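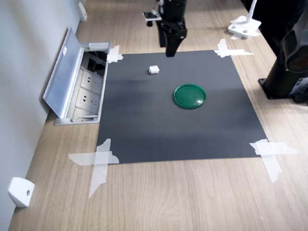 Layout containers in Tukar: what changes in the July release

The July release of Tukar replaces the old box packing code with a single measuring pass. Until now a row container asked each child for its minimum width, added the spacing, and then asked again once the window had been given a size. In a deeply nested form this meant that the innermost labels were measured many times over. In the Hakholm test form, which holds 1000 labels, the new code measures each label once and keeps the result until the text or the font changes. 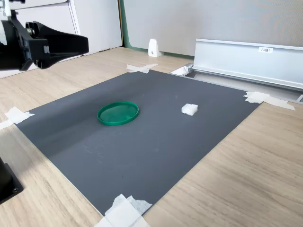
Do existing layouts need to be rewritten?

Most can stay as they are. The exception is any container that overrides the measure call and changes its own children while inside it. This was never supported, but it happened to work. It now raises a warning and the change is held over to the next pass.

Spacing is still set on the container, and margins are still set on the child. Where both apply they are added together.

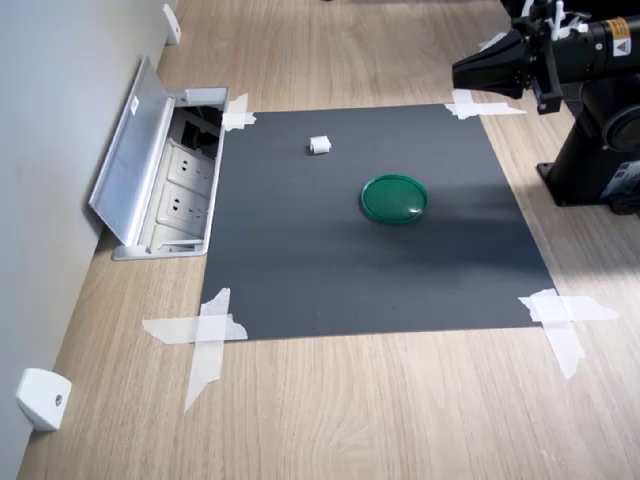 A child with the expand option takes a share of any space left over. If two children both expand, the space is split evenly, and an odd pixel goes to the first child. The fill option is separate: it decides whether the child is drawn across its whole share or kept at its natural size and centred. Setting fill without expand has no effect along the row, but it still applies across it.
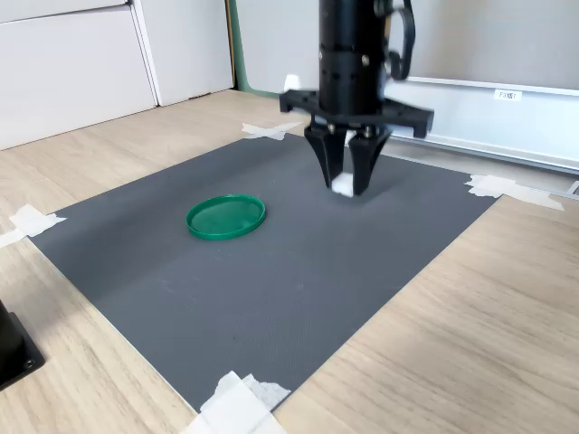
The overlay container has also been revised by Jingyi Cao. An overlay places one child over another without changing the size of either, and by default the upper child is clipped at the edge of the container. The result is much like the arm here, where the wrist and the two fingers are drawn and everything higher up is lost past the top edge. Set clip to false to let the upper child draw outside its parent. Pointer events still stop at the parent's border – this has not changed, and menus should continue to use a popup window. The older Salazar theme assumes clipping and will need version 42 or later.

Tukar developer newsletter | Contact the editors | © Anero | Back to top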